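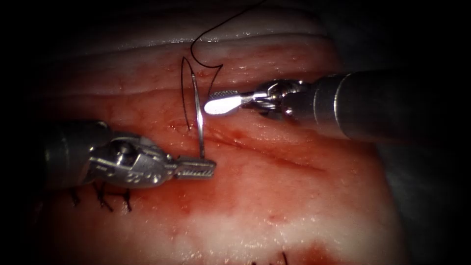
**To:** skills-lab list
**Subject:** Re: Instrument budget for next year

Agathe Delaunay wrote:

> Before May I need one number for robot consumables. Last year we put in 3565 for instruments and went over. Can someone tell me what a suturing block really uses, and whether we should stay with Renaud or take the Ikov quote? Gristudgate wants their order in at the same time as ours.

Agathe,

I went through the log. Needle drivers are what we run out of. Each one has a fixed number of uses, and closing practice eats them faster than anything else on the schedule. We logged 312 instrument uses in the last block and 185 of them were suturing.

Prices per driver, before shipping:

- Renaud: 327, four weeks' delivery
- Ikov: no firm price yet, they want a minimum order first

I would stay with Renaud for drivers and ask Ikov again about graspers only. Black suture should get its own line. It has been hidden under "general" for two years and that is part of why we went over. 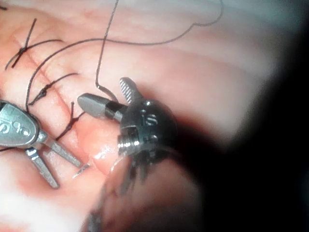 *Three knots tied, long thread still to be dealt with.*

Two other things for the plan. The wrist cameras need spare mounts — one set per arm, please, not one set to share. And the Grarnness service contract renews before the new budget opens, so it has to come out of this year's money.

If Gristudgate can send me their driver count, I'll put both sites on one order sheet and send it back to the list.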